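The coffee corner at Dalisay

Nov 27, 2024
By Rhea Mangubat
3 min read

Wilik has looked after the coffee at the Dalisay workshop since July. It is not in his job description. He took it over when the last person moved to the Isholm building, and he has kept it going on a small budget and a sign-up sheet. 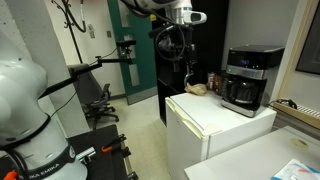 One fridge, one pot

The coffee maker stands on top of the white mini fridge, with the coffee canister next to it. Wilik says the spot was chosen for its height.

"We had it on a low shelf before and you had to bend down to see the water line," he said. "On the fridge you can read the clock and see how much is left in the pot from the door."

The machine is a plain drip model with a glass carafe. He has been asked several times to replace it with one that takes pods.

"I priced it," he said. "People here drink two or three cups before lunch. With pods we would go through 400 in no time, and then somebody has to order them and somebody has to throw them out. A canister of ground coffee I can buy on the way in."

Each person who drinks pays 50 cents a cup, marked on the sheet and settled at the end of the month. There are 24 names on it now. In the last full month they marked 371 cups. Wilik thinks the true number was higher but he has not made an issue of it.

What goes on top

The top of the fridge is small, and keeping it clear is most of the work. Paper bags and cans from lunch tend to end up there. Wilik goes by at the end of the day and puts away what he can.

"I don't throw out a bag without looking in it," he said. "I did that once and it was Gustano's sandwich."

Gustano, who works across the hall, confirmed this. He now writes his name on the bag.

Inside the fridge the rules are simpler. Milk goes in the door. Anything without a name is thrown out when the fridge is defrosted, every second month.

The front of the fridge has gone a little yellow. Wilik has tried dish soap and baking soda on it and does not plan to try anything else.

"It keeps the milk cold," he said.

He would like a second canister for decaf, and a tray under the coffee maker to catch drips. The tray is on order.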